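November
Kaj Þrastardóttir
2 min read

Notes for week 2: What "stainless" promises and what it doesn't

Most of you came in believing that stainless steel doesn't rust. The name does a lot of selling. What the alloy has is enough chromium to grow a very thin oxide skin, and that skin repairs itself if oxygen can reach it. Take away the oxygen, or add salt, and the promise gets weaker.

Read supplier sheets with this in mind. The Teslow sheet in your packet says "corrosion proof" on page one and lists chloride limits on page 77. I would believe page 77. Zhenhua Zheng will bring the Mido sheet to lab, and it has the same problem in smaller print. 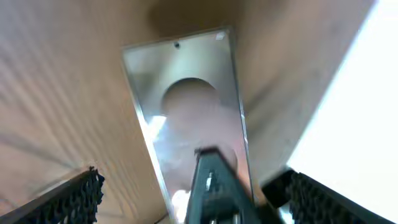

Fig. 1. Stainless plate with a small round hole and a large circular cutout. Brushed finish.

Finish matters more than catalogs admit. A coarse brushed surface has grooves that hold dirt and salt, and a smooth one generally pits later. Cut edges deserve suspicion too – heat from cutting can leave a tint, and the metal under a tint is often short of chromium. Whether anyone cleans it off afterward depends on who is paying.

Then there is the salt spray test. A sample that lasts 200 hours in a fog cabinet has lasted 200 hours in a fog cabinet. I have yet to see a convincing way to turn that into years on a porch by the sea, though sales people try.

For lab: read the Bai handout on crevices, skip the section on magnets (it is wrong about cold-worked 304), and bring one claim from a product page that you think can't be tested.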